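Moth night number 11

7 September 2023

I am running on four hours of sleep and I don't care, because we got an underwing! A big one, sitting on the sheet as if it owned the place, and when it opened up and showed that orange-red hindwing I made a noise that woke the neighbor's dog.

If you're new to the blog, I've been putting out a light and a white bedsheet behind my house in Brurnthorpe since January of last year (the first winter was mostly me standing in a coat looking at an empty sheet). Last night was the eleventh proper session of this summer, and A-yeong Yang came over with her better flashlight and a thermos of barley tea. We set up by the back fence where the willows start and had the lamp on before it was fully dark.

The first hour was slow. Lots of midges, a few caddisflies, one very confused beetle that kept falling on its back. Then the wind dropped and everything showed up at once. Tussock moths, little grass moths, a pair of geometers I still can't name, and something green and fuzzy that A-yeong chased around the yard with a jar for ten minutes before it landed on her own sleeve. 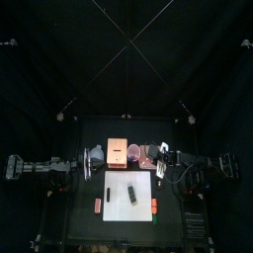 The underwing came in just after eleven. I'm fairly sure of the genus and not at all sure of the species, and I've sent my pictures to Yutong Ding, who knows far more about this group than I ever will. She has already written back asking for a clearer view of the hindwing band, so now I'm digging through 100 blurry shots looking for the one where it held still. Willows and poplars are what the caterpillars of a lot of underwings eat, so our spot by the fence makes good sense. I'd love to find a caterpillar next spring. They look so much like bark that I've probably leaned on one.

I also passed a silly personal milestone: my notebook now has 2242 moths in it, counting every one I've written down since I started. Plenty of those are the same small brown species over and over, and I love them too! I used to think of moths as the dull cousins of butterflies, and now I can lose an entire evening to the pattern on a wing the size of my pinky nail.

Next up is a night at Rillach, down by the marsh, if the weather behaves. There's a lot more sedge there and I'm hoping for some wetland species I never get at home. A-yeong is in, and she's bringing the tea again. I need to wash the sheet first, the beetle left a mark.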